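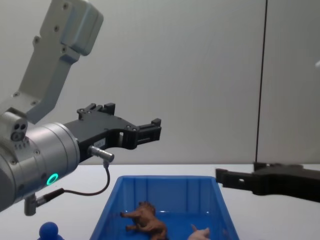

Two grippers face each other over a blue bin holding a toy horse and a toy pig at the Dakaden College robotics club. Photo: Mei-kuen Chang

Home | News | Schools | Sport | Community

Students teach robot arms to tidy up

By Mei-kuen Chang
February 24, 2025

14 shares | 3 comments

A student robotics club at Dakaden College is programming a pair of robot arms to sort and pack away children's toys, a project its members hope to enter in the Skusenus student automation challenge later this year.

The club has 20 members, most of them in second year. They meet after classes in a lab on the Himumden campus and work in small teams, with each team responsible for one part of the job: picking up, passing from one arm to the other, or placing.

Club supervisor Jaruwan Wiriya said toys were chosen because their shapes are awkward.

"A block is easy to grip. A horse has legs and a neck, and it can be lying any way at all," she said. "The students have to work out where to take hold of it before they write a line of code."

Plastic farm animals are used for many of the exercises. Students guide the arms through each movement by hand or with a controller, and every attempt is recorded. The club has logged 1,000 attempts since November and wants to reach 2,000 before the entry deadline.

Each attempt is given a name and a short note by the team that ran it. Wiriya said the notes had proved as useful as the recordings when teams compared their results.

The hardest part so far has been the handover, in which one gripper has to let go of a toy at the moment the other takes it. Two teams are trying different approaches and will present them to the rest of the club next month. The members will then vote on which one to use in the competition.

Local parts supplier Brandes gave the club $500 towards spare cables and replacement gripper fingers. The college covers the remaining costs.

Entries in the challenge are judged on speed, accuracy and a written report. Teams must also show their work to a panel and answer questions about it.

The club plans to hold an open afternoon for families and high school students before the competition. New members can join at the start of each term, and no programming experience is required.

More in Schools | Next story | Back to top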